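Road Trips and Road Losses: Does Travel Distance Hurt a Minor Hockey Team?
Final project report, sports stats elective. Version 1/1/23 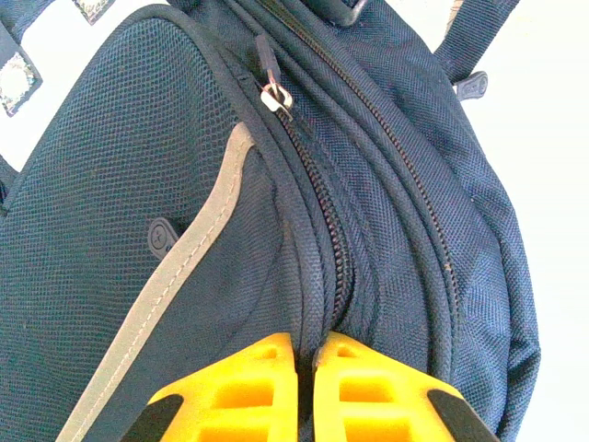
Our lab partner group read the first draft and wrote that distance on its own was a weak thing to measure, that a team can ride six hours and sleep fine in a hotel, and that we should look at rest days first. Fair point. We went back and added rest days as a second column, so the numbers below are from the second pass.

Question

Do teams in the Tekcombe league lose more when they travel farther? Everybody in the stands says yes. We wanted to check.

Data

Game sheets from the league site, 1,222 games total, regular season only. No playoffs – different schedule, teams stay put between games. For each game: home team, away team, score, goals by period, days since the away team last played. Driving distance rink to rink, looked up by hand, which took forever. Six games had no score by period so they are in the win/loss part but not the third period part.

The Fukunari rink moved across town in the middle of the season. We used the new adress for all of it. Probably makes no difference, same highway exit.

Method

Split away games into short trips (under 100 miles) and long trips (100 and up). Then compared away win rate, goals against and third period goals against. Did it again with only the games where the away team had at least one full day off.

Results

Long trips: away teams won less. The gap was there but smaller than we guessed. Most of it came from back-to-back games. Take those out and the short and long groups look almost the same.

Third period was the part that surprised us. Tired team on a long trip gives up more late goals, even when the first two periods are even. Pruvost is the clearest case, they have the longest bus rides in the league and they were ahead after two in a lot of games they ended up losing.

Jullotard goes the other way. Long trips, good record. They also had the best goalie numbers in the league so we can't say much from that. One team is one team.

Problems

Team strength is not in here. A weak team that lives far from everyone will make distance look bad. Should of used point spread or at least last year's standings. Also we don't know who stayed overnight and who drove the same day, and that was the other group's whole point.

Cutoff at 100 was picked before looking. We tried 70 after and the pattern held, a little weaker.

To do before May

Add team strength. Ask the league for travel schedules. Redo the third period chart, the axis labels are wrong and the colors are switched in the legend.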